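Suchbegriff eingeben Suchen

Pimovent Kompakt - Waschtrockner
Kapitel 4: Dunkle und empfindliche Textilien waschen 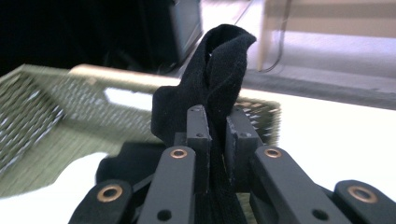
Lesen Sie dieses Kapitel vor der ersten Wäsche vollständig durch. Die Angaben gelten für alle Wisow-Geräte der Baureihe Pimovent ab Werk Bistgate. Für Geräte mit Dosierautomatik beachten Sie zusätzlich Kapitel 6.

4.1 Vorbereiten

1. Wasserhahn öffnen und Zulaufschlauch auf festen Sitz prüfen.
2. Taschen leeren, Reißverschlüsse schließen, Haken und Ösen in einen Wäschebeutel geben.
3. Dunkle Teile auf links drehen. Socken auseinanderziehen und einzeln einlegen.
4. Samt, Nicki und Frottee getrennt waschen. Frottee gibt Flusen ab, die auf dunklem Flor haften bleiben.
5. Trommel höchstens bis zur Hälfte füllen.

Hinweis: Neue dunkle Textilien können bei den ersten Wäschen Farbe abgeben. Waschen Sie diese Teile allein.

4.2 Programm einstellen

1. Programmwähler auf "Dunkles" drehen. Die Anzeige zeigt 40 °C.
2. Bei Samt und Viskose die Temperatur auf 30 °C oder "kalt" senken, je nach Pflegeetikett.
3. Schleuderdrehzahl auf Stufe 2 begrenzen.
4. Flüssigwaschmittel in die mittlere Kammer geben. Pulver kann auf dunklem Stoff Rückstände hinterlassen.
5. Starttaste drücken, bis der Signalton ertönt.

Das Programm dauert in der Grundeinstellung 88 Minuten. Mit der Option "Kurz" verringert sich die Dauer auf 35 Minuten - diese Option ist nur für leicht verschmutzte Wäsche geeignet.

VORSICHT
Bei laufendem Programm die Tür nicht gewaltsam öffnen. Die Verriegelung löst erst, wenn das Wasser abgepumpt ist.

Wir verwenden Cookies, um die Nutzung unserer Online-Anleitungen auszuwerten. Alle akzeptieren Nur notwendige Einstellungen

4.3 Trocknen

1. Wäsche nach Programmende sofort entnehmen und in Form ziehen.
2. Teile mit Flor liegend trocknen, nicht über die Leine knicken.
3. Trockenprogramm "Schonen" nur wählen, wenn das Etikett es zulässt.
4. Flusensieb nach jedem Trockengang herausziehen, von Hand säubern und bis zum Anschlag einsetzen.

Hinweis: Ist das Sieb verstopft, verlängert sich die Trockenzeit und im Display erscheint das Siebsymbol.

4.4 Flusen auf der Wäsche

- Türdichtung mit feuchtem Tuch auswischen, auch in der unteren Falte.
- Spülgang ohne Waschmittel starten.
- Verbleibende Flusen vom trockenen Stoff mit einer Kleiderbürste in Strichrichtung entfernen.

Treten weiterhin Rückstände auf, Pumpenfilter reinigen (siehe 7.2). Ersatzsiebe sind unter der Bezeichnung Peng im Wisow-Zubehör erhältlich.

Stand: 5. Mai 2025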